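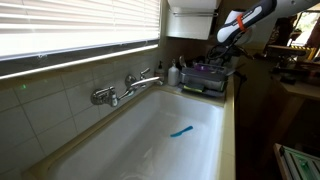

Figure 2. Sink area in one of the Skemport kitchens, with a single blue plastic knife in the basin. Soap dispensers and a caddy with cleaning supplies stand at the back corner of the counter.

3.2 The sink as a holding place

Section 3.1 treated the countertop and the table as surfaces on which used items are set down. The sink differs from both. It is a surface, a container and a work station at once, and an item placed in it changes status even when no washing follows. In the coding scheme we therefore gave the basin its own location code and did not merge it with the adjoining counter, as was done in the earlier Gronovow inventory.

The material for this section comes from 12 shared kitchens in the Skemport building, observed over 8 weeks ending in August. In total, 1,711 item placements were coded. A placement was recorded whenever an item was found in a location different from the one noted at the preceding visit. Items that had moved within the same location, such as a cup pushed from one side of the basin to the other, were not coded again.

Figure 2 shows the simplest case, which we call a single-item hold. One piece of cutlery lies flat on the floor of the basin, and no other dishes are with it. The remaining supplies are grouped beside the faucet: two pump bottles, and a gray caddy with a brush and a sponge. Under the scheme, the knife is coded as displaced and the grouped supplies as stationed. The distinction does not depend on whether the knife is clean. Cleanliness could not be judged reliably from a visit or from a photograph, and after a trial period the corresponding field was removed from the coding sheet.

Single-item holds raise a practical question for any account of tidying. A full basin is easily read as a task by the next person to enter the kitchen. A lone utensil is less clear. It may have been left for washing, set down between two steps of food preparation, or rinsed and forgotten. In interviews, residents gave all of these explanations, and several gave more than one for the same item. We therefore coded the hold by its position and kept the stated reason in a separate note - the two were never combined in a single category.

Stationed supplies were handled as follows. An item was coded as stationed if it occupied the same zone of the counter at two consecutive visits and was of a kind used at the sink. Sponges, brushes, soap and towels met the second condition in every kitchen. Where several such items shared a caddy or tray, the holder was coded once and its contents were listed under it. A sponge lying in its caddy thus did not count as a separate placement, whereas the same sponge found in the basin did. Wall-mounted fixtures, including paper towel dispensers, were entered on the room plan and left out of the placement data.

The boundary between basin and counter required a further rule. Many of the counters have a narrow rim between the edge of the sink and the wall or the front of the unit, and small items are often left on it. An item resting entirely on the rim was assigned to the counter. An item with any part hanging over the basin was assigned to the sink, on the grounds that residents tended to speak of it as being "in the sink" when asked to locate it. Disagreements between the 2 coders were mostly confined to this zone and were settled by discussion.

One limitation should be noted. The visits took place in daylight hours, when the kitchens were generally quiet, and the evening peak in dishwashing is represented only by what remained the next day. Short holds, in which a utensil stays in the basin for a few minutes during cooking, are likely to be underrepresented. The Clellusness diaries, discussed in Section 4, cover part of this gap, as residents were asked to note items they had put down in the sink and picked up again within the same meal.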